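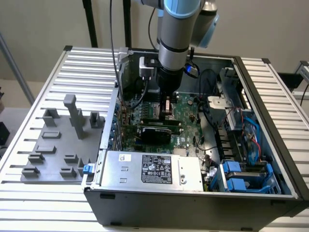

Photo: Lertchai Thongsuk / Sonach lab, Sitville

2020-03-26

Okay, I have to get this down before I forget how good today felt! The memory module runs are finished. All 500 of them, on the old tower cases, and the new search method (we're still calling it Clososex, somebody please stop us) got the module seated in 400. Back in February I would have been thrilled with half that.

What changed is the tilt. We used to come straight down and trust the camera, and if the slot was a hair off, the arm just pushed until the force limit kicked in. Now it comes in tipped by 3 degrees, slides along until it feels the edge of the slot, and only then straightens up and presses. Thongchai Khamphan had been asking me to try it for ages and I kept saying next week, so yes, he gets to be smug about it (he is being very smug).

Most of the misses came from the slot closest to the graphics card. I think the cables tug on the wrist a little when it reaches that way and the force reading drifts, but I need to plot it before I say so out loud. Lertchai wants to re-zero the sensor before every single attempt. That adds 5 seconds a run, ugh, but fine.

The fixture plate needs another print too, I want the low blocks a touch wider. And I still owe Medeiros the write-up of the force thresholds, which I've started twice and hated both times. Tomorrow: plots first, then email, then the power supply grasp if there's any day left.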